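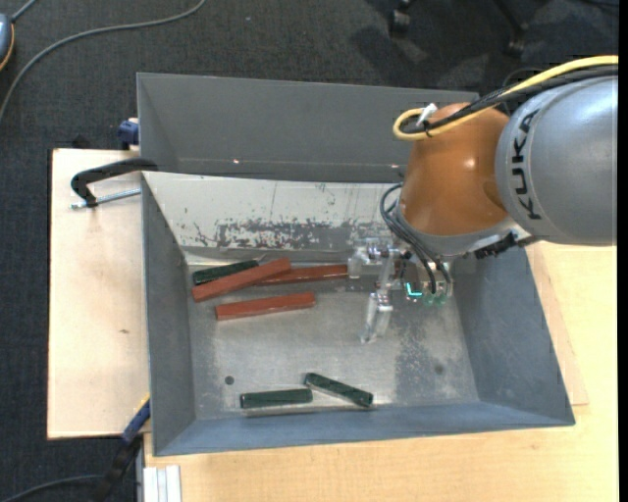 Six blocks in the gray bin, three reddish-brown and three dark green.

December 28, 2019

Glaze notebook, iron series continued. Opened the Skarkau kiln this morning and the new tenmoku is gorgeous! Deep black on the flats, breaking to rust on every rim – exactly the break Corina Danzer has been after since September. I had the tile in my pocket all day and kept taking it out.

Recipe as in the last entry, but sieved twice and left to stand overnight. Ball clay from the Fankhauser sack, the old one with the torn label. Dipped 43 test tiles, three-second dip, all on the brown stoneware. Slowed the cooling at the top end and held for 18 minutes after the cone went down. I think the hold did most of it (the pinholes are gone from all but the thickest tiles), though I changed the sieving too, so can't swear to that.

Wood ash version: runny, stuck one tile to the shelf. Lovely blue streaks where it pooled. Try with a little more clay, and put a cookie under each tile!

Torben Diekmann wants to see it on a real pot. I have four bowls bisqued and will do two thick, two thin. Mixed 4000 g dry for the big bucket, should last into the new year.

To do: grind the shelf, relabel the Skudura jar, ask Corina which clay she used for the tall bottle. Cone packs are nearly out.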